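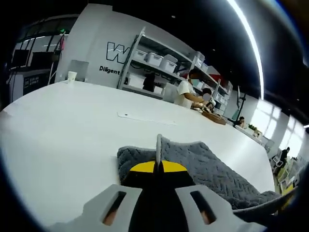
Handheld gripper demos, towel folding — more demos made the policy worse??

posted by foldline_m in Robot Learning > Data collection

Hi all, short on time so sorry if this is messy. We're trying to repeat the Ilstead result on cloth folding. Handheld gripper, fisheye on the back of it, no robot during collection, then train and put the policy on a real arm. One folding task, gray towel, one corner to the opposite corner, then smooth it down.

First round was small. 40 demos, all by me, one table. Policy was not great but it did fold. Got 20 clean folds out of the test set, which I was happy with for a first go.

Then we went big. Everybody in the office took turns, and we ended up with 3,113 demos after throwing out the ones where tracking died. Same network, same training script, same towel. And it's worse. It goes down to the cloth fine, then it kind of hovers over the fold and can't make up its mind. Sometimes it closes on air. Sometimes grabs both layers and drags the whole thing toward the edge of the table.

Things I checked already:
camera calibration, redone twice
gripper width signal looks ok when I plot it
loss is lower than in the small run (so it IS learning something)
lag on the arm, measured and corrected for

The Ilstead write-up says more demos always helped them, curve keeps going up. So what am I doing wrong. Is it the data or is it me? Could it be that folks collected with other people sitting and working at the same table? The background moves a lot in those. I'd hate to throw them away.

Using the Hotik pipeline for the tracking if that matters.

cornergrab
Accepted by the poster

My bet is mixed strategies, not the background. Had the same thing with napkins.

Think about what your people are doing. One person pinches the corner from above. Another one slides a finger of the gripper under the hem and scoops. Both are fine folds. But from the camera the start looks the same, so the policy gets two good answers for one view and ends up somewhere between them — that's your hover. Lower loss doesn't rule it out, we had lovely loss too.

What I'd do, in order:

Sort the demos by who collected them, if you logged that. If you didn't, cluster on the approach angle just before the first close. You'll probably see clumps.

Train on one clump only. Even if it's a small slice of the data. If the hover goes away you have your answer in one evening.

Then write a one page protocol for the collectors. Where to pinch, how high to lift, when to let go. Ours is 2 pages and half of it is about letting go. People release cloth in really different ways and the policy picks up on that too.

After that add the other clumps back, one at a time, and test on the arm each time. Don't trust the validation loss for any of this.

Also what is your action head? If it's plain regression then averaging between pinch and scoop is pretty much what it will do. A diffusion head copes better, but in our hands it still flipped halfway through a grasp when the history window was short. Longer window helped a bit.

On Ilstead: read the appendix. Their collectors were trained on the fold before anything was recorded. Easy to miss, it's one line. So "more demos helps" there means more of the same kind of demo.

halfduplex

Background is fine imo, keep the busy ones. A room with people in it, windows, shelves, whatever, is good for you if the robot has to work in a room like that later. Only time it bit us was the visual tracking, when most of the view was moving stuff or a blank white table top. Hotik drifts on blank tables. Put something with texture down and check a few tracks by eye.

But the cloth sliding to the edge — check your depth of grasp. Thin towel vs quilted one is very different for that, a padded one squashes and the fingers close sooner than you expect. If people swapped towels between sessions you'd get both layers grabbed, just like you say.

tomatosoup_eng

had this, was the gripper width offset. recalibrate open/closed every session not just once. fixed it for me

foldline_m

Ok so I sorted by collector and there are clumps, very clear ones. I scoop, almost everyone else pinches. Training on pinch only tonight. Didn't know about the appendix line, thank you, that's kind of a big thing to leave in an apendix. @halfduplex same towel the whole time, but it does get bunched up between takes and no one flattens it, so I'll add that to the protocol. Will post numbers when the arm is free.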